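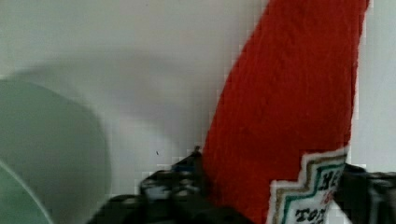
O kit Grelik 101 é vendido como um conjunto pronto para montar: pinça de dois dedos, câmara para o punho, cabo, suporte e uma licença do programa de controlo. Custa 1.490 euros na loja da Barkham e pode ser devolvido nos primeiros 90 dias. Nesta página explico como o instalar e como fazer as primeiras pegas, com os valores que nós usamos. Convém começar por um objeto que a câmara distinga bem do fundo, como a garrafa vermelha com sulcos finos e inclinados sobre uma superfície clara. Uma etiqueta também ajuda, mesmo quando só se leem as letras "HE", pois é fácil ver se o objeto rodou entre os dedos.

Antes de começar

Desligue a alimentação do braço. Verifique se o anel de adaptação corresponde ao seu modelo — o kit traz dois, e o mais fino não serve para punhos antigos. Tenha à mão a chave sextavada que vem na caixa, um pano seco e o manual impresso. A versão em português do manual tem uma falha no esquema dos conectores, por isso sigo sempre a inglesa.

1. Montar a pinça

Aparafuse o anel sem apertar até ao fim, encaixe a pinça e só depois aperte os parafusos em cruz. Passe o cabo por cima do braço, com uma curva larga. Se o cabo ficar esticado quando o punho roda, solte-o e dê-lhe mais folga. Ligue a alimentação e espere pela luz fixa.

2. Preparar a mesa
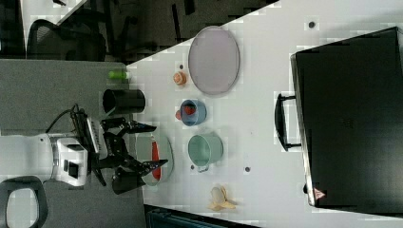

Bashir — Equipa de Aplicações Robóticas, Tretcombe

Uma mesa branca facilita muito a calibração. Ponha nela objetos de formas e cores diferentes: nós temos um prato redondo verde-claro, uma taça azul, uma bandeja oval, uma banana. Não precisa de os alinhar. Deixe espaço ao lado do prato para os dedos descerem abertos, um de cada lado do objeto, e preste atenção à sombra da pinça, que cai sobre o prato e pode enganar o programa. Com a luz do teto regulada para 900 lux tivemos menos erros do que com o candeeiro lateral.

No menu Calibração escolha "Plano da mesa" e toque com a ponta da pinça nos quatro cantos que o programa pede. Guarde o resultado com um nome que reconheça depois. Eu perdi uma manhã inteira por ter três ficheiros chamados "teste".

3. Regular a força

Comece com o valor mais baixo e suba um passo de cada vez. Para objetos rígidos a regulação automática é boa. Para objetos moles não a recomendo: a pinça fecha, sente pouca resistência e continua a fechar. Passe para o modo manual, defina a abertura final e deixe a força em segundo plano.

4. Verificar a pega pela câmara do punho

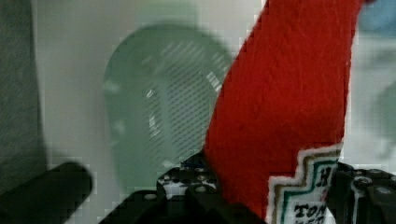
Foto: Bashir / arquivo de ensaios com o kit Grelik

Abra a vista do punho e pare o braço depois de fechar a pinça. O que interessa é a zona de contacto: veja se a peça vermelha está segura perto da base e se a etiqueta branca, com o seu contorno em degraus, continua à vista junto do dedo direito. O que está atrás, como o objeto verde translúcido à esquerda, aparece desfocado. O foco da câmara é fixo e não se pode mudar no menu, o que para mim é o ponto mais fraco do kit.

Se a vista do punho chegar com blocos nos contornos, baixe a frequência das imagens antes de mexer na resolução. Com um cabo de rede direto ao computador, a vista responde com menos atraso.

5. Guardar a sequência

Grave a aproximação, a pega e a subida como passos separados. Assim pode corrigir um deles sem repetir os outros. A versão do programa de outubro juntava tudo num só ficheiro; se ainda a tem, atualize primeiro e calibre de novo.

Vale o preço? Para uma bancada de ensaios, sim. Para trabalho contínuo eu esperaria por um suporte de câmara mais firme — o nosso precisa de ser reapertado todas as semanas.

Atualizado em 11 jun 2026

Início | Guias | Kits | Peças | Contacto
Partilhas: 18 · Comentários: 4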